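Robot hand stops answering mid-task: what to do, in order

Last edited Aug 14, 2023

Quick one, writing this between runs. We had a hand drop off the bus 9 times in one week on the Kallside bench. Arm kept going, hand didn't. That's the bad version. Arm thinks it has a grip, hand is stuck in whatever pose it had, and the wrist keeps driving down into the table. Bent one fingertip before we got the order of things right.

Applies to the two-arm setup with humanoid hands. If you run the old Jireš grippers, skip steps 4 and 5, your wiring is different.

What you'll see

Arm moves fine, fingers don't. Or fingers freeze half closed. Log says "hand timeout 500 ms" and then nothing, no retry. Sometimes fault code 164 on the controller screen, sometimes not. Don't wait for the code.

Before you touch anything

Both arms. A fault on the right hand does not stop the left arm, learned that the annoying way. Keep out of reach of both until the drives are off. Tatiana Danko does the safety sign-off for our bench and she wants a second person at the stop button the whole time. Same rule for everybody, me included.

Step 1. Soft stop

Hit pause in the operator window, not the big red one. Unless somebody is inside the reach, then red button, right away, forget the rest of this page until they're out. With red the brakes clamp and the hand stays pushed against whatever it's pushed against. Pause lets you back it out.

Step 2. Lift straight up

Jog mode, lowest speed, Z only. No sideways. If the fingertips are in the cloth and you drag, you pull the cloth and everything on it comes along. Bottles roll. One went off the table and Blažena Brabec stepped on it, so. Up first, then back to home.

If it won't jog, stop there and go to "Still stuck" at the bottom.

Step 3. Drives off, wait

Power down both arms from the panel. Wait 14 seconds. I know it looks off sooner. Wait anyway, the hand board holds charge and if you're quick you get the same fault right back.

Step 4. Check the hand cable

Start at the wrist plug, work back to the elbow. Look for:
- plug not seated, a hair of gap is enough
- cable twisted more than one turn
- tie pulled tight right at the bend
- shiny or flat spot on the jacket

Ours was the tie. Every time the wrist went past a certain angle the cable got yanked and the hand dropped out. Loosen it, leave a slack loop, move the tie up the forearm. Took two minutes after a week of blaming the firmware.

Step 5. Power up hand first

Hand, then arm. Wrong way round and the arm comes up with the last known grip state, wich is the one you're trying to get rid of. Open and close all fingers three times in the air, well clear of the table.

Step 6. Touch test on something flat

Don't go straight back to bottles. Use a small yellow slip on the cloth. Flat, light, nothing to knock over. Slow approach, fingertips down, watch the force reading. It should rise and then hold. If it climbs and keeps climbing the hand isn't reporting, pause and go back to step 4.

Bottles on their sides are fine to leave on the table, just keep the slip out in open space.
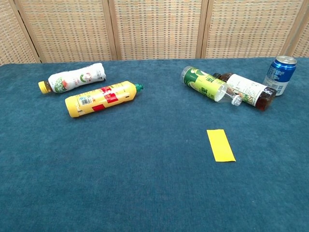
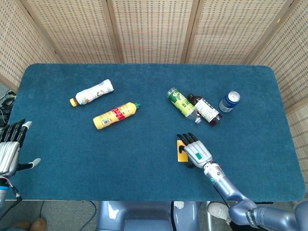
Step 7. Bend the wrist on purpose

Touch test passed? Lift, then take the wrist slowly through its whole range with the fingers opening and closing. This is where a bad cable shows up. If the fingers skip once, it's not fixed. Swap the cable, don't re-tie it again.

Step 8. Write it down

Time, which hand, code or no code, wrist angle if you have it. Goes in the Predport log under "hand comms". We only found the tie because three entries in a row had the same angle.

Still stuck

Won't jog, fingers pressed in: drives off, one person holds the forearm, the other releases the brake on the wrist joint only. Never the shoulder, the arm drops. Both people say it out loud befor the release.

Fault comes back with a new cable: hand board. Spares are in the Hivley cabinet, second shelf. Tag the old one or somebody will put it back in.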